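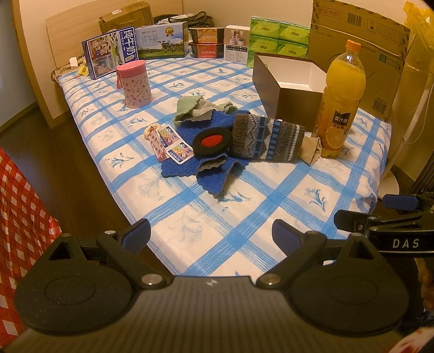 Longish thread on the house rules we use for tidying sessions with the hand-held grippers, for everyone who wrote in after Thursday (thank you, you're all so kind!)

12 replies · 2 shares

Rule one: agree on the finished layout before a gripper gets picked up. Adesuwa and I once went 199 takes with different ideas of where knitwear lives, and oh, the relabeling.

Rule two: drinks stay capped, always, and stand upright at the start and the end. Juice and fleece do not need to meet.

Rule three, and this one's Saulius's, bless him: start every take with the fingers open and empty. It makes the first grasp so much easier to find later on.

Rule four: leave the pile messy! Please don't smooth it out first. A robot in a real bedroom gets the heap as it is, flaps and fuzz and all.

Still arguing over whether cards get picked up by the edge or slid. Ekaette says slid. I go back and forth, so tell me what your group does.

Last updated: June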